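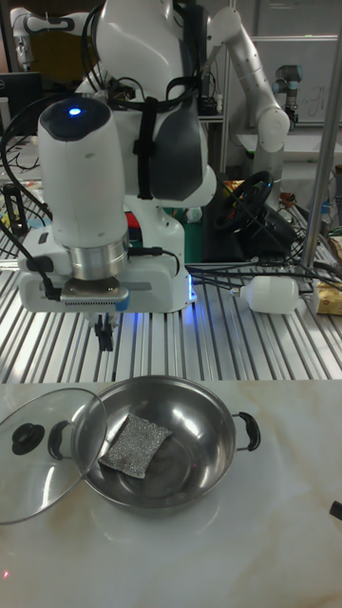 Plenstead bench manipulator

The Plenstead bench manipulator is a two-armed robot installation assembled in a shared workshop in Cinley. It is used for trials of kitchen handling tasks, chiefly the scrubbing of cookware. The name refers to the whole installation, including the table, cabling and control computer.

Layout

The robot has a white body and stands on a slatted aluminum table. The parallel rails accept sliding nuts, so the base can be moved without drilling. A marble countertop is set in front of the table and slightly lower, which brings a shallow pot within reach of a downward-pointing gripper.

Each arm is a chain of cylindrical links and rounded joints. The wrist of the working arm ends in a flange plate carrying a gripper with two black fingers. A blue LED is set into the cap of the wrist joint, and a strip of blue light runs along part of the base. Cables are routed outside the shell – over the torso and past the wrist – with enough slack for a full turn of the flange.

Scrubbing task

The standard setup uses a stainless steel pot with two loop handles, a glass lid and a rectangular steel wool pad. The lid rests against the left side of the pot and the pad is placed inside. The arm grasps the pad, lowers it to the inner wall and follows a curved path below the rim.

Polished steel is a difficult surface for depth cameras. Reflections of the table rails appear in the pot wall and may be read as edges. The Cinley group therefore takes the height of the pot floor from a touch probe and uses the camera only to find the rim. Clear lids are located by the knob.

Control

Motion commands are issued at 500 Hz by Sorrentino, a program written by workshop members. Contact force is limited to 10 N during scrubbing. A trial is stopped after 3 failed grasps.

Variants

A version with a shorter base, known as Midley, was begun in September. It shares the flange pattern and control program, but has 2 fixed mounting positions in place of the sliding nuts.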